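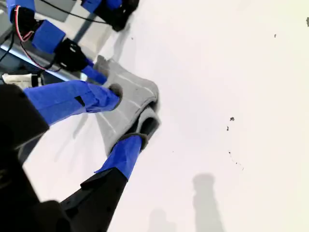
Osaze Usman thinks we should stop comparing grippers on cloth altogether, and says a good stiff box would tell you twice as much in half the time. I do see his point (boxes are lovely, they stay put!), but cloth is what most of you asked for, so cloth it is this February.

## Session 2: soft things, taped fingers

Before you touch the controller, write down which finger covering you have. The blue covers grip knitted and looped fabric rather differently from bare plastic, and if you mix the two in one table I shan't be able to help you sort it out afterwards.
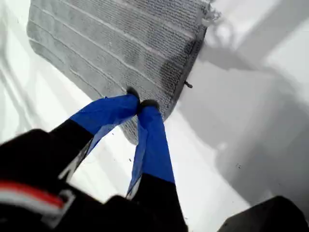
Start your pinch at the near edge, with the closing force set to 200 on the Rerkora controller, and go up slowly. Please don't leap straight to 500, however tempting it is – you'll only squash the pile flat and learn very little about the grip itself.
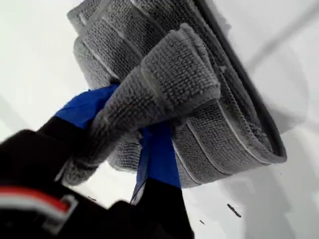

Once you've got a hold, wait a moment before you lift, and note whether the fabric creeps between the fingertips. Creep counts as a result, so do write it in, even on a run you'd rather forget. Sheets go to Hilkka Karppinen in room 209, with your arm's name at the top (Gostach or Enstead).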